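The Pallbridge Docket
Courts and extradition, in small doses

A fugitive, a ferry and a very long form

The Pallbridge Court of Appeal ruled on Wednesday that the former finance chief of Pinar Shipping can be sent abroad to face fraud charges. He has 14 days to ask for another hearing, and his lawyers took less than an hour to say he would. This will be his fourth trip up the same staircase.

For readers who joined us after July, the charges concern 60 invoices for repairs to a ferry, the Dana, which prosecutors say was tied up in a different port on most of the dates when it was supposedly being welded. The defense says the paperwork was careless and that careless paperwork is no crime. If it were, this newsletter would have been extradited years ago.

The ruling runs to 47 pages, and the first 30-odd are a history of the earlier rulings. The judges rejected the claim that the arrest warrant was void over a misspelled middle name. They were kinder to the argument about prison conditions, which they called "serious, and seriously late." It had been filed at 4:50 p.m. on the last possible day, with two exhibits missing.

What the court did not decide is whether time spent under house arrest will count toward any sentence. That goes to the trial court at the other end, assuming he ever reaches it. Until then he keeps the ankle monitor, the 9 p.m. curfew and a view of the harbor that his neighbors pay a good deal for.

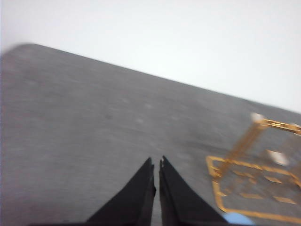 What happens next

If the request for a hearing is turned down, the file moves to the justice ministry, where a minister has to sign the surrender order. The law allows up to 60 days for this. The last minister used all of them on a much simpler case and then asked for more.

If the request is granted, everyone goes back to the second floor and we do this again in the new year.

Also on the docket

The Akinola asylum appeal has been moved to the small courtroom, which has 14 public seats and one working radiator. Doors open at 8:30 a.m. Bring a sweater.

The clerk's office has raised the price of certified copies again. Plain copies are still free if you read them at the counter, standing up, with your own pen.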